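Practicing the Simple Interrupted Suture on a Synthetic Pad
Munther Mansour
Updated Wed 14 July

These notes cover bench practice only. They assume a layered synthetic pad, a needle holder, toothed forceps, suture scissors and braided thread on a curved needle. The timings come from my own log with the Wustano pad. Softer pads need less grip and tear sooner.

1. Preparing the pad

Fix the pad so it can't slide. Cut a straight incision 54 mm long through the top layer and into the second. Don't cut to the backing. If the edges won't gape, flex the pad slightly over a rolled towel. Theatrical blood is optional and makes the margins harder to read, so leave it until spacing is consistent on a clean pad.
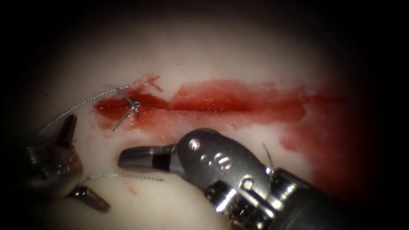

How long should the cut tails be?

Five millimeters is enough for braided thread on a pad. Shorter tails can work back through the knot when the pad is flexed, and longer ones get caught in the next stitch.

2. Loading the needle

Grip the needle two thirds of the way from the point to the swage, at the tip of the jaws, with the needle at a right angle to the holder. Close to the first ratchet click. If the needle rotates when pushed against the pad, reload it. A second or third click on a fine needle will flatten the curve.

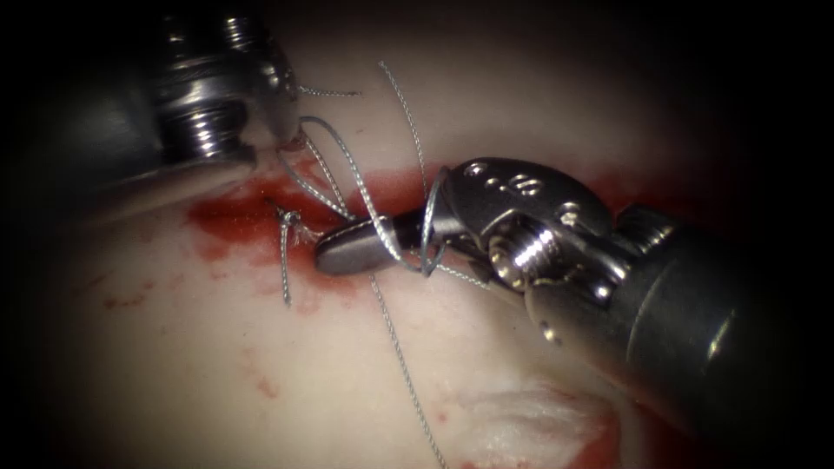 Needle control depends on the state of the holder as much as on the hand. Close the jaws on a strip of paper and pull; the paper should tear before it slips. Then check the joint for side play. A Gronley holder has a plain box joint, which is quick to inspect. A wrist built up from stacked clevis pieces on a threaded pin, like the right-hand one, has more surfaces to look over, and the pin should be checked separately from the plates. Set aside anything with visible play.

3. Taking the bite

Enter at a right angle to the surface, five millimeters from the margin. Turn the wrist so the needle follows its own curve. Pushing straight ahead bends the needle and
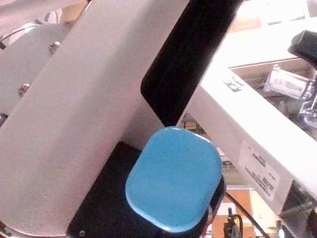 enlarges the hole on the exit side. Come out at the same distance and depth on the far margin. Regrip behind the point, never on it, and draw the thread through until a short tail remains.

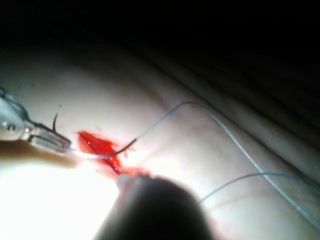

Curved needle spanning the wound, blue thread leading away.

4. Tying

Wrap twice for the first throw and lay it flat. Wrap once in the opposite direction for the second, and once more for the third. Tighten until the margins touch. Puckering means too much tension.

Work in sets of 20 stitches, then remove them all and inspect the holes for tearing.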